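16 Sep 2023

Got through the new Kodden record twice, once on headphones and once in the kitchen, and I still don't hear what Efren hears. He calls it their return to the long form. I call it one side of synthesizer drone that takes 37 minutes to change chord, and then a second side that sounds like the demo for the first.

The notes say it was put together from 54 hours of tape. Maybe. Everybody who works slowly now has a heap of tape in a barn somewhere, and I'd like to hear what got left out before I clap for what got kept. The pressing is numbered too. Mine is 243 of 1057, a figure that smells of a marketing meeting.

Piret played me the first Annan album last week to make her point about where all this comes from. Fine, I can hear the debt. But Annan had a drummer, and the drummer was the good part.

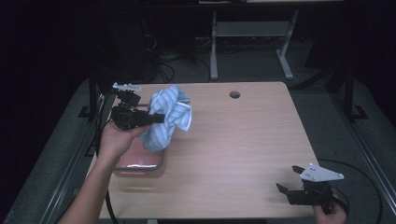
Sadia says I should wait for the Narnlow show in December and judge them live. I saw them in Asbridge two years ago – same lights, same fog, the same four notes – and came home with a headache. I may go anyway, if the ticket stays under what I paid for the record.

One thing in its favor: the last six minutes of side one, when the bass finally comes in. Played that bit again before bed. Still not sure it's worth the wait.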